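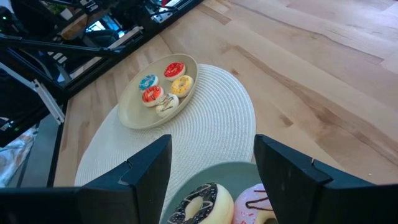 I have spent most of this spring and the early part of the summer collecting demonstrations, and I've come to think it is a job much closer to teaching a small child to lay the table than to anything I learned on my engineering course. You do the thing by hand, the arm records what its joints and its wrist camera were up to, and then you do it again with everything shifted a bit. Our current task is moving toy donuts between plates, and I'm terribly fond of it (I've got opinions on the icing now!). The beige oval plate goes on the white woven placemat with the five little ones, and the teal plate sits nearer the arm with the two bigger ones, the black-iced one and the lilac one with the maroon zigzag. I do like that lilac one. It tends to end up right beside the right-hand finger, where the wrist camera only gets part of it, and those views are exactly the ones I'd like more of.

The project is called Hanumix, which was chosen before I joined, and I've given up asking what it stands for. There are two of us on collection most days, me and Hongjun Ren, and we share the arm in long turns with tea in between. Hongjun is quick and very smooth. I'm slower and I dither, particularly just before closing the fingers, and for the first few weeks I was rather ashamed of it. Then we trained a policy on my recordings alone and it dithered too! It would hover over a donut, think better of it, drift a little to the left and come back, and I recognised myself so completely that I had to go and stand in the corridor for a minute.

We had a long talk after that over whether to throw the dithering ones away. What we settled on was trimming. If I've stopped dead with nothing happening, the pause comes out. If I've gone in crooked and put it right, it stays, and I'd now argue quite hard for keeping those, as a policy that has only ever seen tidy grasps doesn't seem to know what to do with itself after an untidy one. So these days we start some episodes badly on purpose. I'll bring the fingers down too far over, or nudge a donut against its neighbour first, and begin recording from there.

The count as of this morning (7/6/22, for my own benefit when I come back to read this) is 3,449 episodes kept. The first 1,000 took us an age and I'd happily redo the lot. We left the plates in practically the same spot throughout, and when somebody shifted the table the poor thing went reaching confidently for where the plate used to be. By 2,000 we had a routine, and it's a simple one. After every 10 episodes we change something: turn the oval plate, slide the placemat along, swap which donuts are on which plate, pull the blind up or down. I write the change in a paper notebook. Hongjun types it into the log as well, and the two agree more often than you'd think.

Light has been the real nuisance. The table has a pale top, and there's a glare that creeps over it which I stopped noticing long ago but which the camera certainly hasn't. I used to wait for it to pass. Now I carry on recording straight through it, and I make a point of doing a few runs with the overhead lights off, which makes my own eyes ache a bit but has done wonders for the evening tests.

The other thing I'd pass on to anyone starting out is to watch your recordings back, at normal speed, all of them, at least for the first few weeks. I skipped this at the beginning (it's so dull, and there was always another batch to get through) and missed a whole run where the label said one plate and I'd used the other. We found them in the end, but it cost us an afternoon and most of a packet of biscuits.

Next up is a proper go at instructions, so that we can ask for the yellow one or the one with white icing and get that one. I'm recording several phrasings for each, and I've asked Hongjun to write half of them because mine all come out sounding like me, with a please on the end. The plan is to have enough by October to try it with crockery it hasn't met before. I've already got my eye on a bowl from home, if I can get it out of the kitchen without being asked where it's going.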